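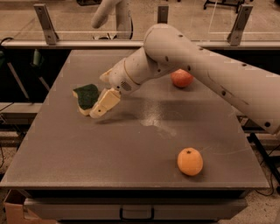
Getting the white stuff off a gray tabletop

I've been putting this one off since November. The gray table looks fine from across the room, but up close it gets a whitish, powdery smear near the middle, and wiping it with a damp cloth only moves it into streaks.

I started with the yellow side of the sponge, plain warm water, a drop of dish soap. Give it 5 minutes to sit before you wipe. The green side is faster, but this top scratches easily and there are already fine scuffs all over it, so I only use green on the beveled edges, and lightly.

Dry it right away with an old T-shirt. If you let it air dry the streaks come back and you get to do it over.

Leonora told me to try vinegar. I did, for 30 seconds on one corner, and couldn't see any difference.

The fruit stays out on the table. I slide the orange over when I need the space. It'll get eaten by the weekend anyway.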